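Main page Contents Topics A–Z Recent changes Log in
Robotics > Machine learning > Training data > Hand-held demonstration

Hand-held demonstration

Hand-held demonstration is a way of gathering examples for a learning system in which a person does a household or workshop task while holding a gripper like the one a robot would use. A camera on the tool records what the fingers meet. The recordings are later used to train a control policy, meaning a program that picks the next movement from what the camera shows.

The method is often called "robot-free" collection. The term is loose. Many groups that use it own several arms and keep them in the same room, and the policy has to run on one of them sooner or later.

Equipment and practice

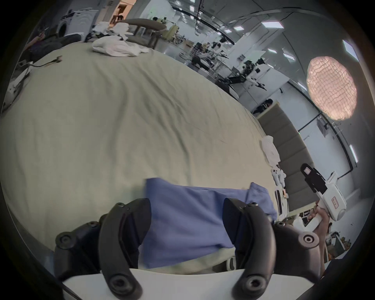

Demonstrators usually work with a gripper in each hand, because cloth is hard to fold with one. Sessions are divided into episodes, each starting with the items in disorder and ending when the demonstrator judges the task done. That judgement is rarely checked. The Zindotari collection, often cited in favour of the method, lists 268 episodes of cloth handling, and its notes give no rule for what counted as a finished fold.

Supporters point to speed. A person with a gripper needs little training and can move at something close to a normal pace, while steering an arm from a distance is slow and tiring. The comparison is seldom a fair one. Time spent calibrating cameras, throwing out episodes with lost tracking and labelling what remains is commonly left out of the hourly totals.

Recording from the head

Some projects add a camera worn on the head or mounted on a robot's, to give a wider view of the work surface than the tools can.

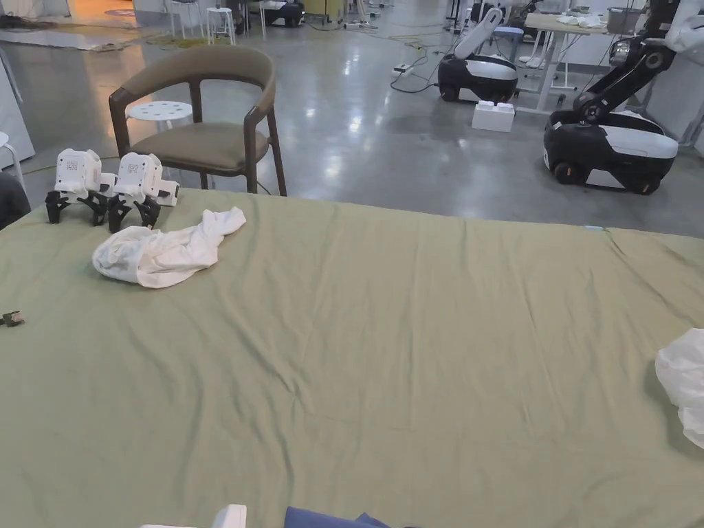

Two hand-held grippers on a cloth-covered table, with mobile robots in the background.

Whether the extra view helps is disputed. The Drondisitz group reported a gain on its own folding tests in August, but used the same table for training and for testing. A head view also includes a good deal of furniture and floor, and a policy may learn to lean on these without anybody noticing until the table is moved.

Cloth as a test case 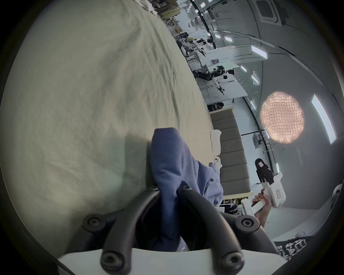

Cloth is a favourite subject because it has no fixed shape, and a policy that copes with it is assumed to cope with easier things. The assumption has had little testing. Contrast between item and surface matters as well: a blue cloth pinched up from a pale beige-green sheet stands out clearly to a camera, and success there says little about a white shirt on a white bed. Vega Marín, in a review of 70 published cloth tasks, found that most used a plain covering under the items and that few changed it between sessions.

Criticism

The main objection is that the hand holding the tool is still a human hand. People shift their weight, adjust their grip and feel resistance through the handle, and none of this is recorded by a camera alone. An arm replaying the same path may reach a joint limit or collide with its own stand. Filters can remove paths the arm can't follow, though they also remove some of the more skilful ones.

A second objection concerns numbers. Collections are advertised by episode count, yet about 200 recordings made by one person in one room may hold less variety than a much smaller set gathered in several homes. The Gautam survey recommended reporting rooms, surfaces and demonstrators alongside the count. Few collections have done so. Dondora, which does, lists 2 demonstrators.

Failed attempts are a further gap. They are usually deleted, leaving the policy with no examples of how to recover a dropped corner.

See also: Teleoperation; Imitation learning; Deformable objects

Last edited December 4, 2024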